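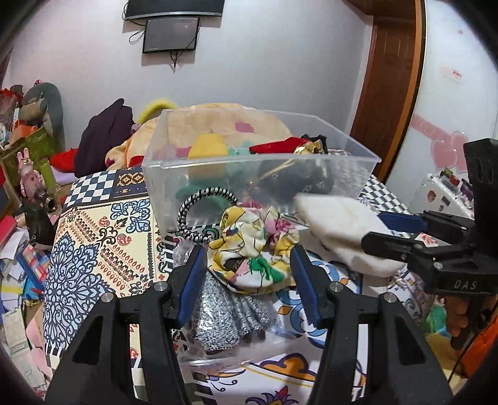
**Taseck Dry Sack — hiking liner, 60 L**

Lines your pack for wet trail days. Waterfall tracks, creek crossings, that sort of thing. Roll the top down, clip it, done.

- Capacity: 60 L
- Fabric: coated nylon, taped seams
- Colour: grey or orange
- In the box: liner, 2 spare buckles
- Warranty: 2 years, seams and buckles

Not for full dunking — spray and rain only. If your swimming the pack across, get the Zadwood roll-top instead. Heavier but it'll cope.

Sizing: fits most overnight packs. Too long for the Dixit daypack, bunches up at the bottom. Fold it over twice and it's fine.

Care: rinse in fresh water, hang in shade. No dryer. No fabric softner, wrecks the coating.

Tested on the Irndale Falls track by Ravindra Dubey, over 4,000 steps each way, drizzle the whole walk. Socks stayed dry.

Grey back in stock September 5, 2025. Orange still waiting on the supplier. Pickup from the Irndale shop or we post — ask for Hryhorii Yurchenko at the counter.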